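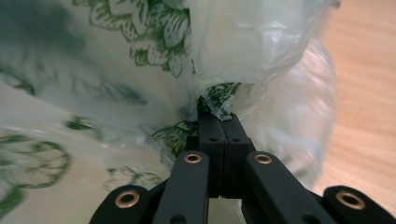

I went to the Grident open day for the gripper hardware and stayed for the bag station, which got less attention than it deserved. Most visitors were at the Zullholm stand watching rigid parts.

Thin plastic is harder. A bag has no fixed shape, and the closing force that holds a twisted neck will slide off a single layer. The hand-held units use a parallel linkage with brass bushings at the pivots, so the pads stay flat to each other as they close. Mwangi Mwaipopo, who ran the session, quoted 3,000 recorded grasps on film and bags to date. He wants 800 more before anyone changes the pads.

My one complaint is the pad face. It is flat, and I would try a shallow texture.

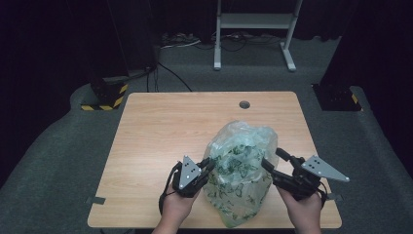

Semidthorpe, January 18, 2024

Notes from the two-handed demo. One gripper per hand, approaching the bag from opposite sides at matching height. Each carries a light gray metal plate with black dots on it. Amirhossein Nouri asked about cable drag on the wrist - a fair point, and the answer was that a lighter cable is on order.

The next open day is in July. I have asked for a turn with the left unit.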